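Kitchen counter clear-off: what I took from a robot tidying study

Posted August 30, 2019 in Tidying, Workshop

My brother-in-law Do-yoon Um sends me papers. He works in software and I work in a kitchen with one decent drawer, so mostly I nod and go back to my dishes. But last month he forwarded one from a small lab called Humulon, over in Noltville, and the subject was putting things away. Putting things away! I read the whole thing at the table with a highlighter, skipped the math, and I've been changing how I clear my counters ever since.

The question they asked was pretty simple. You have a surface with a bunch of mixed stuff on it (mugs, a plate, fruit, little bits of this and that) and a couple of crates to sort it into. In what order should an arm pick things up so that it finishes fastest and knocks over the least? They ran the whole thing in simulation, 4000 cleanups, with the objects shuffled each time, and tried 5 different ways of deciding what to grab next. The two authors I wrote to, Lies De Haan and Siebe Prins, were very nice about my questions, including the dumb ones.

The five ways, in my words and not theirs:

Nearest first. Grab whatever is closest to the hand.
Biggest first. Get the bulky stuff out of the way.
Smallest first. The opposite, obviously.
By destination. Everything for one crate, then everything for the other.
Tall and tippy first. Anything narrow and upright goes before anything else.

I would have bet money on biggest first, because it's how I was raised. My mother cleared the pots and then the plates, and the forks were somebody else's problem. Biggest first came in fourth. Lies told me the trouble was the reaching: a big item often has small things in front of it, and the arm either goes the long way over them or clips one on the way out.

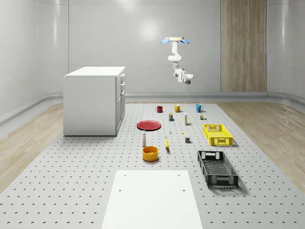 One of the simulated layouts, with the yellow crate and the black crate ready to fill and the mugs along the back.

The winner was a mix, and they only tried it after the first five were done. You take the tall tippy things first, then go by destination for the rest. Out of every 100 cleanups with the mix, 70 finished with nothing knocked over at all, and the next best method was a good way behind. Nearest first was quick at the start and then got slow and messy. I recognized myself in that one, let me tell you.

So, on to my own kitchen. I've been doing this for a few weeks now and have it down to a routine.

Put the crates out before you touch anything. I used to pick up a thing, then wander around looking for where it should live. In the study the crates are on the surface with everything else before the first pick, so I tried that. I use two old produce crates from the Groen market. One is for anything going to the sink and one is for anything going back in a cupboard. Set them on the side of your stronger hand.

Clear the tippy stuff. Oil bottles, the pepper mill, the vase, wine glasses, that skinny bottle of hot sauce. These go straight to the shelf, never in a crate. It takes a minute and the rest of the job is so much more relaxed afterward, you can swing your elbows a bit.

Do one crate completely, then the other. This is the part I fight with the most! I see a mug, I see a banana, I want to grab both. Don't. Sink things, all of them, then carry the crate over and come back. The lab measured travel distance for the arm, and switching back and forth between crates added a lot of it. I haven't measured mine but my feet have opinions.

Leave the tiny things for the end and sweep them up together. Bottle caps, twist ties, game pieces, the mystery screw. Siebe said small objects were the ones the simulated gripper fumbled most, and going after them one at a time between larger items ate up time. I keep a shallow bowl for these. Tip it out once a week and be ruthless.

Mugs: handles all one way. Okay, this one is mine and not in the paper, although a handle facing away from you is a longer reach for anybody. When I put mugs down I turn the handles toward the front edge of the counter. Then I can hook two in each hand on the way to the sink.

For the workshop people: Luuk Lambrechts, who reads this page and builds birdhouses, tried the same order on his bench and wrote back that glue bottles and paint cans are his tippy things, then tools in one crate and scrap in the other. He says keep anything with a blade out of both crates and hang it up first, even before the glue. Good point, and it goes for kitchen knives too.

A few cautions on the research itself, from Do-yoon, who made me promise. It's all simulated, so a spill costs nothing and the bananas don't bruise. The arm they modeled hangs from the ceiling, so its reach is different from ours, and he thinks the nearest-first result might look better for somebody standing at a counter. Lies agreed when I asked. They hope to run the mix on a real arm in November, at a test kitchen called Ziston, and I've asked her to send me the results whatever they are.

Things I still haven't solved: lids. Lids without a container, containers without a lid. The study didn't have any, lucky them. If you have a system for lids, send it in and I'll try it out and post the good ones next time, along with the baking soda letter from Lieven Nijs that I keep forgetting to type up.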